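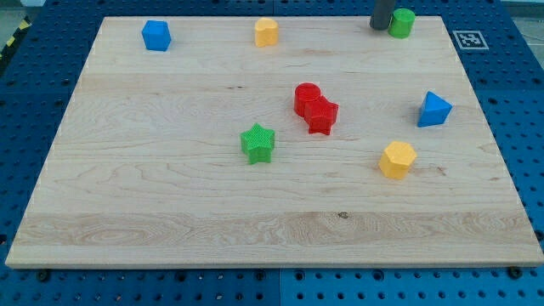
Red, yellow, green and blue blocks on a maple board.

I have a new favorite year and it is 1582. I know that's a strange thing to have! But I've been taking an evening class on the history of the calendar at the Kurnilgate library, and I come home from it every Monday so full of facts that I can't sleep, so you are all going to get some of them.

The class is taught by Azucena Bautista, who used to teach high school physics over in Winent and talks with both hands. She spent the whole first evening on one problem: a year is a bit less than 365 and a quarter days long, and people wanted it to be a tidy number. Everything else in the course grows out of that. The Romans had a calendar that drifted so badly they had to stuff an extra month in every so often, and the priests who decided when to do it were politicians too, so a year could get longer when their friends were in office. I laughed out loud at that and then had to pretend I was coughing.

Julius Caesar fixed a lot of it by adding a leap day every fourth year. Very good, very close. But it runs a tiny bit long, only minutes a year, and minutes pile up if you leave them alone for centuries. By the time of Pope Gregory XIII the spring equinox was landing well before the date the church had for it, and Easter is worked out from the equinox, so Easter was sliding too. The fix had two parts. They changed the leap year rule (century years don't get one unless they divide by 400, so 1900 didn't and 2000 did), and they cut ten days out of October. Just took them out! You went to bed on the fourth and got up on the fifteenth.

I keep thinking about the small stuff. If your rent was due by the month, did you pay all of it? What if your birthday was on the ninth? Somebody in class asked about wages and we lost half an hour to it, which was the best half hour so far.

And not everyone changed over at once. Spain, Portugal, Poland and most of Italy went first, others followed when it suited them, and Britain held out until the 1700s. So for a very long time you could cross a border and be in a different week. Merchants wrote both dates on their letters, one above the other, like a fraction. Azucena passed around copies of some of these and I got completely hooked on reading them. The handwriting is awful and I love it.

The part I can't stop telling people is about England and March. The legal new year there used to start on March 25, so a letter written in February belonged to the year before by their count. When they finally dropped their extra days, the tax people weren't going to lose any income over it, so they pushed the end of the tax year along to match. That's why it still falls in early April over there. I told this to my neighbor Vimala Fernandes over the fence and she put down her hose and said "say that again," so I did, with the whole backstory — poor Vimala. She has since borrowed two of my library books.

We did the week too. The moon gives you months and the sun gives you years, but nothing in the sky hands you seven days in a row, and people have tried other lengths. Rome had a market week that we'd call eight days long. The French, after their revolution, went for ten, and it was about as popular as you'd guess once workers figured out how far away the next day off was. It lasted a little over a decade. I kind of wish they'd kept the month names, though. They had one for fog and one for fruit!

Anyway, I've started my own calendar notebook. I write down when the sun first clears the roof of the bakery on Mathew Street from my kitchen window, and I mark it on a big Celovard wall planner I got on sale. It's no use to anyone, and I've already missed a bunch of mornings to clouds and to sleeping in, but you really can see it move. I had lived in this apartment for years and never noticed that the sun comes up in a different place. I thought I knew that from school, but knowing it from school is pretty thin stuff next to watching it slide along a row of chimneys.

More than 70 people signed up for the class, so they've moved us out of the reading room and into the big hall upstairs. There are still seats. Next week is the Maya calendar and I have already done the reading twice.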